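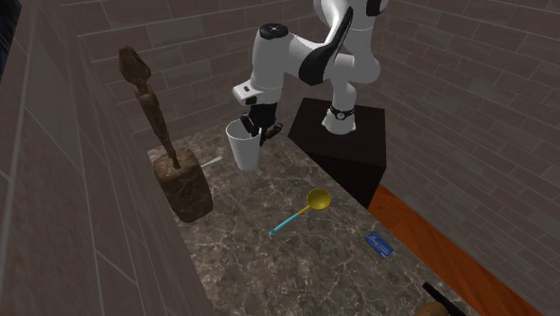 White robotic arm above a marble countertop (computer rendering)

Reading Roos Van Rooij in the original order

Posted August 18, 2026

The publishing house Ketell has now reissued the first two novels of Roos Van Rooij in a single volume, under the title Covadberg. Readers who know the author only through her later plays will find this edition a useful introduction to her prose.

The first novel is set in a mountain town where the municipal theatre has been closed by order of the mayor. A company of actors continues to rehearse in private houses, and one of them is found dead during the second act. The inquiry is conducted by the prompter, who has the only complete copy of the script. The solution depends on a line which was removed before the first rehearsal, and it is fairly given to the reader in chapter 16.

The second novel, Trnka, was written after a gap of several years and is the more demanding work. It takes the form of letters between a translator and her former tutor. Some of the letters are missing, and the correspondents do not agree on which. I found the middle section slow on first reading and considerably better on the second.

Ketell has restored the 30 pages omitted from the earlier paperback and has corrected the order of the letters. The print run is limited to 3,000 copies. The notes are brief and are placed at the back, where they do not interrupt the text. It is regrettable that the preface gives away the identity of the tutor, and new readers are advised to leave it until the end.

The Jokitz reading group will discuss the first novel in September. Members are asked to have read as far as the closing of the theatre. My notes on the plays will follow in a separate post.

Filed under: Fiction, Drama, Translation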